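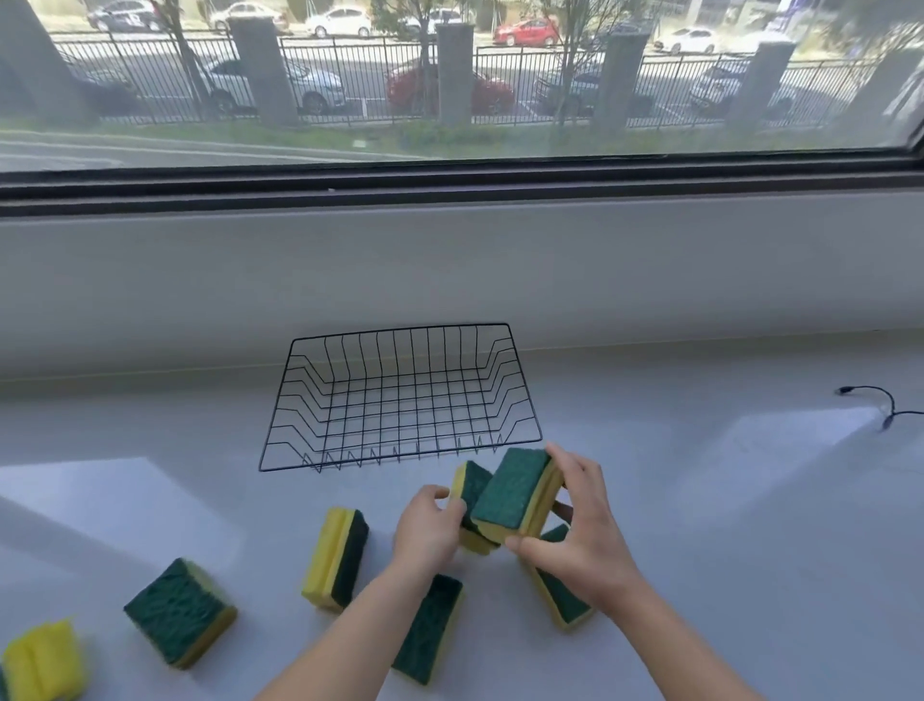 Search this site

Costonham Shared Kitchen
Minutes of the Users' Meeting, November 8, 2020

Present: Qianru Yin (chair), Chunhua Gu, Fathima Khondokar, Muchen Tan
Apologies: Xiuying Luo
Minutes taken by: Muchen Tan

1. Minutes of the last meeting
Agreed as correct. Qianru signed the file copy.

2. Matters arising
The dripping cold tap was fixed on the second visit. The plumber left the old washer on the shelf by the door and it can be thrown out.
The Hadgu extractor hood is still noisy on the high setting. Chunhua has phoned the supplier twice and is waiting for a call back. Carried forward.

3. Sponges and the window counter
Fathima reported that sponges were being left in the sinks and under the drying racks, and that bakers coming in early were opening new ones when there were plenty already out. She proposed that all scrub sponges in use be kept in the black wire basket on the white counter under the window, and nowhere else.

Muchen asked if the basket would be in the way of people using that counter for cooling trays. Fathima said it could go toward the back. Chunhua would prefer it next to the sinks but accepted that there is no free surface there.

There was some discussion about how the sponges should go in. Standing them on edge was preferred to stacking them flat, so that air can get between them. Squeeze out before putting away.

The green side is not to be used on the nonstick pans. Two of the pans have scratches and Qianru has taken them off the rack. Metal scrubbers stay in the drawer and do not go in the basket.

Agreed: basket to stay on the window counter. Sponges to be changed every Monday morning by whoever has the first booking. Old ones go in the trash and are not kept for floors.

Action: Fathima to write a short notice for the wall by the window.
Action: Muchen to move the spare packs to the lower cupboard.

4. Supplies
The Sumex order came in at 350 dollars, with the dish soap short by one case. Chunhua has asked for a credit. Paper towels are going faster than expected. It was agreed to try cloths for the counters for one month and then look at it again. Xiuying had sent a note offering to wash the cloths with her own aprons. Accepted with thanks.

5. Money
Balance at the end of last month was 1,053 dollars, after the insurance was paid. Two users have not paid for October. Qianru will write to both of them. A new dishwasher would cost roughly 4,000 dollars and was not taken further at this meeting.

6. Bookings
The Sunday evening slot is open again. Please clear the calendar of bookings you do not need.

7. Any other business
A blue lidded tub with a quantity of rice in it has been in the dry store since summer. If it is yours, label it or take it home.
Muchen asked for the window to be shut at the end of each session. Agreed.

Next meeting: date to be set by email once Xiuying is back.

We use cookies to help this site work. Accept / Manage settings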